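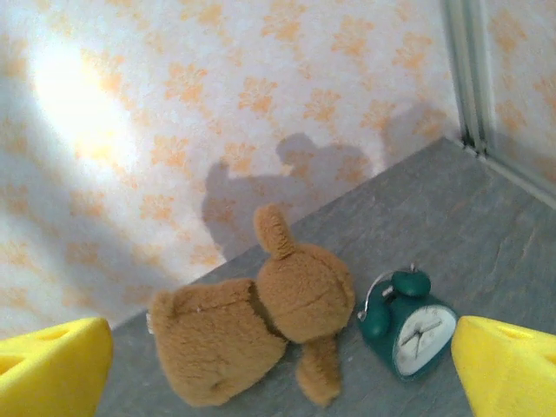

Clock and Soft Toy on the Floor: A Talk About Tidying a Child's Room

The shop of Vorkus is on the second floor of an old school building in Mestville, and the stairs are steep. I went there on a rainy morning in March to speak with the owner. She visits families at home and helps them to put their rooms in order, and in the shop she sells used boxes, shelves and hooks. She asked me not to print her name, for the reason that her clients are her neighbors and she does not want to be greeted in the bakery as "the tidy lady." I agreed.

We sat at a table with a catalog from De Smet on it, open at the page with bed drawers. I had expected that we would begin with the drawers. She wanted to begin with the floor.

"The floor is the biggest shelf in the house," she said. "Children know this very well. They put there everything they like. When I come into a room the first time, I don't look in the closet, I look on the floor, and I see which things are loved."

I asked what she finds most often. She answered quickly that it is soft toys, and after them the things which belong on the night table: a book, a glass, a small alarm clock. A brown plush animal and a green clock, both lying on their side next to each other, are for her a normal sight.

"They go down together," she explained. "The child sleeps with the toy, and the clock stands near the pillow. In the morning there is a fight with the blanket. So both are on the floor, and the parent puts the clock back on the table and the toy back on the bed, and the next day it is the same. I tell them, please stop for one week. Leave the things and see where they want to be."

This advice is not popular with everybody. One father told her that he did not pay for leaving things on the floor. She laughed when she told me this, but she said also that she understands him. He had stepped on a clock in the dark.

Her method for the bedroom has a name, Trunda, and she was a little shy about it. It was the name of a wooden chest in her grandmother's house. In practice it is a low, open box without a lid that stands against the wall at the side of the bed. Everything from the bed may go in it, but only things from the bed. Pencils go somewhere else, and so do socks.

"A lid is a bad idea for a child under six," she said. "He must lift it, hold it, put the toy in, and his fingers are afraid. With an open box he throws. Throwing is fine. I am happy with throwing."

And the clock? Here she became more strict. A clock should not be thrown, and it should not live in the box with the soft things. She likes it on a small ledge with a raised border, fixed to the wall at the height of the mattress. The child must be able to reach it while lying down. If he has to stand up on the bed to reach it, she said, it will fall again.

I wanted to know if a small child needs an alarm clock at all. She thought about it for a while.

"For waking up, no. The parents wake him, or more often he wakes the parents. But children like to own a clock. It is a serious object. I had a boy who could not read the time, and every evening he turned the hands and put it next to his bear. I would not take this away from him to make a table look empty."

We came then to the question of how many soft toys are too many. In one house she helped to sort 62 of them, and the mother cried a little, and the daughter did not cry at all. The daughter chose two for the bed and gave the rest places in the room, by a system that the adults did not understand. Some sat on the window, others went in a drawer with the winter clothes.

"I never say a number to the family," she told me. "If I say ten, they will discuss the number for an hour. I ask only: which one do you look for when it is dark?"

She washes soft toys inside a pillowcase, with cold water, and she reads first the little white tag if it is still there. Many parents cut it off. She asks them to wait, or to keep it in an envelope, because long fur can become hard in a dryer. For flat fur she uses a baby brush when the toy is fully dry. She showed me the movement on the sleeve of her sweater.

Before I left she took me to the back of the shop, where she keeps the hooks. There are 1000 of them in one cabinet, sorted by the size of the screw and not by the color, and customers complain about it. She gave me two in a paper bag. I have not put them up yet, and the bag is lying on my floor near the bed.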